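The Long Apprenticeship of a Machine That Puts Things Back

At Drurance they will sell you the future by the hour, and the hour is mostly tidying.
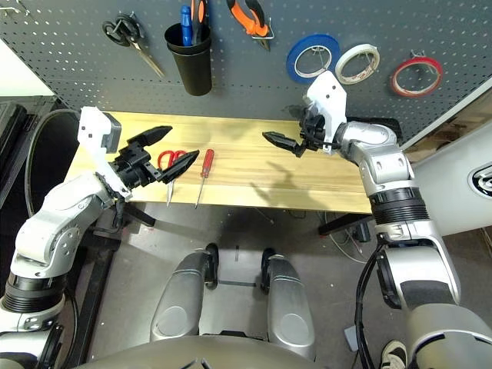

The company collects demonstrations. A person steers a two-armed robot through a chore, the machine records what its cameras saw and what its joints did, and the recording goes into a pile with all the others. When the pile is big enough, a customer feeds it to a learning system, and the learning system is supposed to come out the other end able to do the chore by itself. The chore on the morning I visited was returning scissors and screwdrivers to a pegboard. The pile for that chore stood at 2979 recordings, and the customer had asked for more.

I have been hearing for years that robots are about to learn the way children do, by watching. I have a child. She learned where the scissors live in one afternoon, and has ignored the information ever since. So I came with a chip on my shoulder, and I should say that Nikola Brzozowska, who runs the collection floor, had clearly met people like me before.

"You want to ask why it takes so many," she said, before I had my coat off.

I did want to ask that. Her answer was that a pair of scissors on a bench is a different problem every time. Turn it a little and the fingers have to come in from another side. Put a screwdriver next to it and one of the two gets knocked. Then there is the hanging up, where a loop has to go over a hook and the hook doesn't forgive much. Operators are told to shift the tools between takes, and to shift them in ways that feel a bit stupid, as people left alone will put a tool down in the same handy spot all day long.

A full take by a good operator, start to finish, runs 24 seconds. I timed myself doing the same job by hand at home and stopped the clock at four, and I was holding a coffee.

Speed is not what they are paid for, I was told. What they are paid for is harder to pin down. The customer for the pegboard work is a warehouse equipment firm called Varis, and Varis sent a guide that runs to 16 pages. It says a take should be smooth. It says the operator should not hesitate. It also says, a few pages on, that some takes should include a mistake and a recovery, so the system can learn what to do when things go wrong. Brzozowska's crew has spent a good deal of time arguing over what an honest mistake looks like when you've been asked to make one. One operator fumbles so gracefully that her recordings were pulled from the batch and looked at twice.

This is the part of the business I find hardest to swallow. The pitch decks talk about data as if it were rainwater, something that falls and gets caught. On the floor it looks a lot more like acting. People perform tidying, in a style set by a customer in another city, and throw out the takes that don't match. Whatever the system learns, it will learn that style, along with the habits of the handful of people who were on shift.

Brzozowska doesn't really disagree. She did point out that the alternative, writing down rules for every position of every tool, was tried for decades and got us machines that needed a fence around them. Fair enough. I asked whether she had seen a trained system do the pegboard chore without help. She had, in a test in March: 20 tries, with tools laid out by someone who hadn't worked on the collection. It got the screwdriver home most of the time. The scissors gave it trouble, and she would not give me the score.

"It's their number," she said, meaning Varis. I wrote to Varis and got a polite note saying results would be shared at a suitable stage.

There is a rival method, pushed by an outfit called Mavbridge, which skips the robot and records people's own hands at work. It is much cheaper and you can gather it in anybody's garage. The catch is that a human hand has a thumb and skin and years of practice, and a two-fingered gripper has none of them, so somebody must translate. Mavbridge says the translation is nearly solved. I have a folder of things that are nearly solved, and it goes back a long way.

What would change my mind is pretty modest. I would like to see the failures printed next to the successes, with the same size type. I would like the test run in a room the system has never been trained in, with somebody else's scissors. And I would like to know what a recording costs, all in, including the ones that get thrown out, so that the price of teaching a machine to hang up a pair of scissors can be set beside the wage of a person who already knows how.

Drurance expects to finish the pegboard order by the end of the season. After that comes a contract for folding cardboard boxes, and the guide for that one is still being written.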